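Play kitchens roll into the Forgate toy library
26 Nov 2021
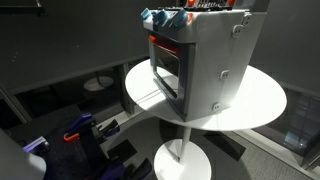 A gray toy oven with teal knobs and a red-orange door handle, on a round white table.

The Forgate toy library has a whole new corner, and it's all about cooking! The Pramora Room, which used to hold the jigsaw shelves, is now home to a play kitchen collection that families can try out on the spot or borrow for 2 weeks at a time.

There are 40 sets to choose from, everything from tea trays and soup pots to full-size play sinks, and we couldn't be happier with how the room has come together. The small ovens have been the talk of the desk all week. Kids go straight for the knobs (of course they do), and plenty of pretend pizza has already been served to anyone sitting nearby.

The money came from the summer fair on Macedo Street and from a grant by the Filtness Fund, which gave $200 toward play food. That bought a lot of felt carrots! We also picked up bread rolls, dumplings, tacos and a very popular birthday cake with candles that come off.

Borrowing works the same way as it does for the rest of the library. Bring your card, pick a set, and we'll check the pieces with you before you go. Larger items such as ovens and sinks are one per family for now, but you can add a bag of play food or a set of dishes to go with them. Please wipe everything down before you bring it back, and let us know if a piece has gone missing. We keep a box of spares, so it's usually an easy fix.

If you'd like to try things out first, the room is open whenever the library is, and there's no need to book. Grown-ups are welcome to sit on the floor and order lunch. Strollers can be left in the hallway by the coat hooks.

We're still looking for a few extras, especially child-size aprons, oven mitts and wooden spoons in good shape. Drop them off at the front desk any time we're open. A baking-themed story hour is planned for January, with songs and a pretend bake sale, and sign-up sheets will be out at the desk before the holidays.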